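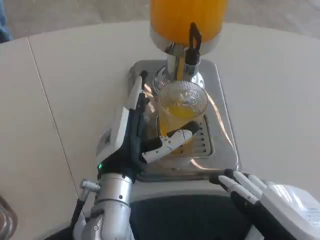
Jurkden Tenants and Residents Association
Minutes of meeting held Friday, October 27, 2023, Volen Room

Present: 14 residents, chair and secretary included. Apologies from 9. Started late, door code had been changed again.

1. Last minutes
Agreed. One correction – the bike store is behind Block C, not Block B. Signed.

2. Money
Balance in the account 2,863. Owed to Pavlović Roofing for the bin shelter, 1,368, invoice in. Agreed to pay once the loose flashing is fixed and not before. Secretary to write to them Monday.
Hall hire paid to end of year. No other bills.

3. Heating
Long item. Boiler in Block A off three times this month, each time over a weekend. Volten (the contractor) say it is the pressure valve, managing agent says it is the pump. Nobody has put anything in writing. Top floor flats worst hit, one household using fan heaters and wants the electric paid back.
Agreed: chair to ask both for a written report. If nothing by next meeting, formal complaint to the agent, copy to the council.
Residents asked to log every outage, date and time, on the sheet in the lobby. Pen has gone missing, new one on a string please.

4. Parking
Visitor bays. Same two vans again. Notices on windscreens ignored. Permit scheme talked about, split view – some want it, some say it will only cost us. No vote taken. Agent to be asked for prices frist.

Short break here. Orange juice on the side table.
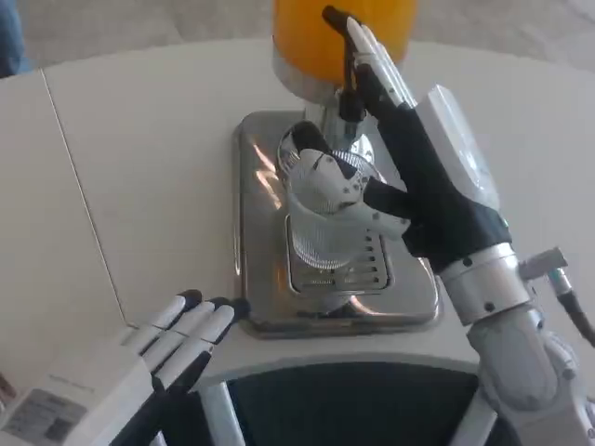

5. Courtyard planting
One resident said the raised beds should go on the south side or not at all, as last year's tomatoes got no sun before four o'clock and the slugs had the rest. Another would rather have benches. Agreed two beds on the south side, one bench by the gate, to be priced. Compost bin left over to spring.
Hose: needs a new connector. Tap key is with the secretary.

6. Lift, Block C
Service was due in September, not done. Door still sticks on second floor. Chair chasing.

7. AOB
– Parcels left in the lobby overnight, please collect.
– Fireworks: reminder to go up, none in the courtyard.
– Smoke alarm on the Block B stairs is chirping. Agent told twice allready.
– Request for a noticeboard with a lock. Prices to next meeting.

Next meeting last Friday of November, same room, 7pm. Closed 8.50.

Search these minutes Enter keyword Go

Contact the secretary | © Jurkden Tenants and Residents Association | Back to top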